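How to re-cover a drop-in dining chair seat

By Kuo-hua Cheung

A drop-in seat is the kind which sits inside the chair frame and can be lifted out after you undo the screws. It is the easiest piece of upholstery to begin with. I learned on the chairs that came with our Tronton dining table, when the original beige fabric became grey at the front edge. The first seat took me a whole evening. The last one took less than an hour.

These instructions are for a padded seat on a flat board. If your seat has springs or webbing, the covering part is similar, but you should check the webbing before you spend money on fabric.

What you need

Upholstery fabric, with enough for one test piece
Polyester wadding, medium weight
Foam, only if the old foam is flat
Black or grey bottoming cloth
Upholstery staple gun and 8 mm staples
Staple lifter or an old flat screwdriver
Pliers
Good scissors
Chalk, tape measure, safety glasses

An ordinary desk stapler will not do for this work, even one that opens flat. The staples are too thin and they bend on the board.

Choosing the fabric

Look for the word "upholstery" on the label and then for the rub count. For a chair which is used every day I would not go under 20,000 rubs. Curtain fabric looks similar in the shop, but it stretches on the bias and you will see the corners become loose.

Plain colours and small patterns are forgiving. Stripes are not. With stripes, every chair in the set must have the same stripe in the centre, and you lose a lot of fabric to achieve it. I used a wool mix called Phelan in the colour Bratuma, a dark rust with a small fleck in it. The fleck hides crumbs very well.

Velvet has a direction. Brush it with your hand, mark an arrow with chalk on the back, and point all the arrows to the front of the chair.

Step 1. Take out the seat

Turn the chair upside down on a blanket. Undo the screws in the corner blocks and push the seat out from underneath. Put the screws in a cup. Write a number on the underside of the seat and the same number inside the chair frame, as the seats in older sets are often not exactly the same size.

Step 2. Remove the old cover

Put on the safety glasses. Take away the bottoming cloth first, then lift the staples one by one. When a staple breaks, pull the remaining leg with the pliers or hammer it flat. Do not tear the old cover off in one pull, however much you wish to. You need it in one piece for a pattern.

Sometimes there is another cover under the first one. Remove it also. Too many layers make the seat thick and it will not go back in the frame.

Step 3. Check the foam

Press the middle of the foam with your fist. If you can feel the board easily, or if the foam leaves yellow powder on your hand, replace it. Draw around the board on new foam and cut with a bread knife, in long strokes. Fix the foam to the board with a little spray glue.

Step 4. Add the wadding

Lay the wadding over the foam and bring it down to the bottom edge of the board. Trim it there. Do not fold it underneath, or you will have a hard ridge and the seat will rock.

Step 5. Cut the cover

Iron the old cover and lay it on the new fabric. Check that the grain runs straight from back to front. Draw around it with chalk and add 2 cm on each side, which gives your fingers something to hold. Make a small notch in the middle of each side, and mark the middle of each side on the board too.

Step 6. Fix the sides

Place the fabric face down on a clean table and the seat on top of it, also face down. Match the notches with the marks.

Put one staple in the middle of the back edge. Pull the fabric to the front, firm but not hard, and put one in the middle of the front edge. Do the same on the left and the right. Turn the seat over and look at it. If the pattern is crooked, now is the time to start again.

When you are satisfied, work from the middle of each side towards the corners, a few staples at a time, always going to the opposite side next. Stop 5 cm before each corner.

Step 7. Make the corners

Pull the point of the fabric diagonally over the corner and staple it once. Cut away the extra, but leave at least 1 cm beyond the staple. Fold the two sides in to make small pleats and staple them down. On the front corners, the fold should face the side of the chair, where it is less visible.

If the fabric is thick, make one fold in place of two.

Step 8. Finish

Try the seat in the frame before you do anything else. It should go in with light pressure of the hand. If it is too tight, check for fabric bunched at the corners.

Cut the bottoming cloth a little smaller than the board, turn the edges under and staple it. Put back the screws by hand first and tighten them only when all of them have caught.

Common problems

Small dents along the edge: the fabric is pulled too hard at each staple. Lift those staples and put them again with less tension.

Staples stand up from the board: hold the gun flat and press with both hands. If they still stand up, use a 6 mm staple or tap them down with a hammer.

Wrinkle from corner to corner: one diagonal is tighter than the other. Open the loose corner and pull it again.
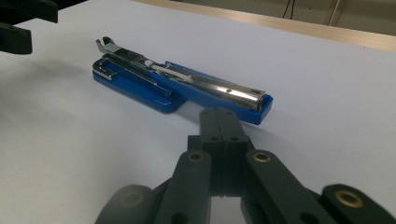 Desk stapler with a blue base and metal top arm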